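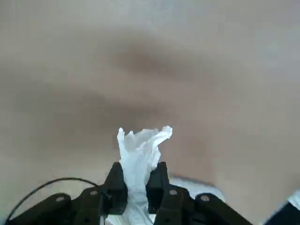 Thin white plastic held between the gripper fingers, seen from the wrist camera.

When the grip sensor says yes and the hand is empty

Dec 11, 2019

Menaka Ranasinghe keeps the fault log for the two-arm cell at Plorham. Entry 13 runs to four pages. It concerns an arm that reported a good grip on a piece of film, lifted, crossed the table and opened over the drop point with nothing in its fingers.

"The controller had no complaint," she says. "Every status bit was correct as far as it knew. We found it only when somebody looked at the drop point."

The cell runs a handling program called Mridha, written in house. It closes the fingers until motor current passes a threshold, treats that as contact, and starts the lift. With a rigid part this works well. With film, the fingers can meet through one thin layer and the current rises in much the same way as it would on a full bunch.

Ranasinghe repeated the pick 60 times at the original setting. The arm lost the film 7 times and flagged none of the losses. She then asked Waqas Satti, who maintains the drives, to rule out a mechanical cause. He checked the linkage screws, the finger pads and the cable run.

"No play worth mentioning," Satti says. "One pad was glazed, so I changed it. The losses carried on after that."

The second part of the entry deals with the other arm. Its program waited for a "part placed" signal before entering the shared area. As the first arm sent that signal on finger opening, whether or not it had been carrying anything, the second arm went in on false information. There was no contact. Satti regards this as the more serious finding.

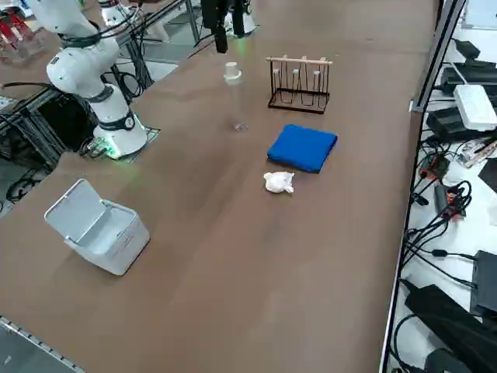
The shared table, with both arms partly in view and the handling items set out.

"A dropped piece of film costs you a cycle," he says. "A wrong handshake can cost you a wrist."

Two changes followed. Mridha now compares finger position with current at the moment of closing, and rejects the grip if the gap is below a set minimum. It makes the same comparison again after the lift. The handshake has been split, so that "fingers open" and "part placed" are separate signals and the second arm acts only on the latter.

Ranasinghe does not consider the matter closed. The minimum gap was set for one type of film, and a thinner one would need its own figure. She would prefer a camera check at the drop point, but the present cycle leaves little time for it.

"Until then the entry stays open," she says. "I have put a review in for June."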